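Last updated in January

Search episodes, guides and lists Search

How to Keep an Episode Log for a Long TV Series

A long drama with a big cast is hard to follow if you watch it over several months. Characters drop out and come back, a minor plot from season one turns into the main plot of season four, and by then you no longer remember who owned the hotel. An episode log fixes most of this. It takes a few minutes per episode and needs a notebook or a plain spreadsheet.

I'm using Birkwood in the examples below. It has 182 episodes, it jumps between two time periods, and it recasts one of its leads partway through. If the method works there, it will work on most shows.

What you need

A notebook with numbered pages, or a spreadsheet. A pen you like. The official episode order for the show. That last item matters more than people expect, and it gets its own step.

Step 1: Settle the episode order

Before you watch anything, write down the full list of episodes. Use the order in which they first aired, unless you have a good reason to use another one. Streaming services sometimes split a double-length pilot into two parts, or put a holiday special at the end of a season when it aired in the middle. Either one throws off your numbering for everything that follows.

With Birkwood, the trouble spot is season two. The DVD set puts "The Ferry Landing" fifth and the broadcast order has it eighth. Watch it eighth. A character who is dead in the fifth slot is alive again in the sixth if you follow the discs.

Copy the list into your log with one line per episode. Leave the rest of the line blank for now.

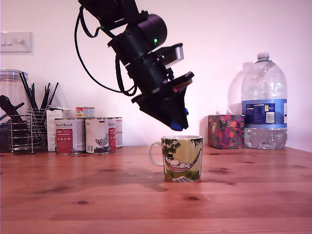 If you are using a spreadsheet, freeze the top row so the column names stay put when you scroll. Name the columns Number, Title, Watched, Main Plot, Second Plot, New Faces and Loose Ends. You can add a column for the director and writer later. I left those out at first and ended up adding them in season three, when it became plain that the episodes I liked best came from the same two writers.

Step 2: Write the entry on the same day

Write your entry as soon as the episode ends, or at least before you go to bed. If you watch two in a row, stop between them and write the first one. Details from back-to-back episodes blend together very fast, and a mixed-up entry is worse than a blank one.

Keep each plot note to two sentences. One says what the characters wanted and the other says where things stood at the end. A usable entry for a Birkwood episode looks like this:

Number 16. "Night Clerk." Main plot: Della tries to sell her share of the hotel before the audit. The buyer backs out and she still has it. Second plot: in the earlier period, the founders argue over the well. New faces: the auditor, no name given. Loose ends: who called the buyer?

Don't summarize every scene. Plenty of recap sites already do that.
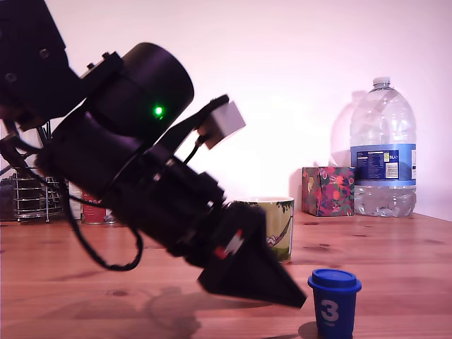 How long should an entry take?
Five minutes is enough for an hour-long episode. If you are regularly going past ten, cut the second plot down to one sentence and skip any scene that only repeats what you already know.

Step 3: Keep a separate cast page

The cast page is the part you will look at most. Give each character one line with the name, the actor, the first episode they appear in, and how they connect to at least one other person. Leave two blank lines after each one for changes.

Put down characters even when they seem minor. In a show this long, a waiter with one line can come back as a witness. If you don't catch a name, use a label such as "auditor, gray coat" and fill in the name when you hear it. My page for Birkwood ended with 41 characters on it, and that was after I took out the people who only appeared once and never mattered.

When a part is recast, don't start a new line. Write the second actor's name next to the first with the episode number of the change. Roland Marsden takes over as the sheriff in season four, and the show treats him as the same man from his first scene. Your log should too.

For shows with more than one time period, mark each character E for early, L for late, or both. Birkwood has a grandmother and granddaughter with the same first name, so this one letter saves a lot of flipping back and forth.

Step 4: Track the loose ends

A loose end is any question the show raises and doesn't answer in the same episode. Write it as a real question. "The letter" won't mean anything to you in six weeks. "Who mailed the letter from Winer?" will.

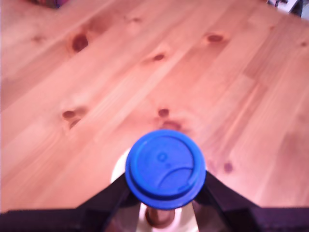

When a question is answered, put the number of the answering episode beside it and draw a line through it. Don't erase it. Part of the use of this list is seeing how long a writing staff let something sit. The letter question came up in season one and wasn't closed until the last stretch of season five, with a single line of dialogue during a card game. I would have missed it without the list.

Go over your open questions at the start of each new season. Ten minutes is plenty. Some of them will have been dropped by the writers, and you can mark those with a D. Be slow to use the D on mystery shows.

Step 5: Handle crossovers and spin-offs

Wavari ran a two-part crossover with Birkwood, and the second half aired on the other show. If you only watch one of the two series, you still need both halves. Put the outside episode in your log between the two regular ones and number it with a letter, such as 94A. That way the rest of your numbering doesn't shift.

Full spin-offs get their own log. Copy over the cast lines for anyone who moves to the new show and note the last regular episode they were in.
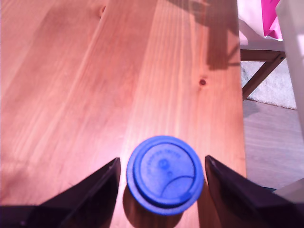
Can I start a log in the middle of a series?
Start with the next episode you watch, and fill in the cast page from memory before you do. Leave the earlier plot lines blank, then use a recap site to add one sentence per episode only where a loose end sends you back.

Step 6: Back it up

A spreadsheet should be saved in two places. For a notebook, take a phone photo of each page when you finish a season and keep the photos in one folder named for the show. I lost most of a log for Baluyot when a bag got left on a bus, and I never did go back and redo it.

Once the series is done, write the date of the finale at the bottom of the list and leave a few pages empty behind it. Reunion specials and revivals are common enough now that you may want the room.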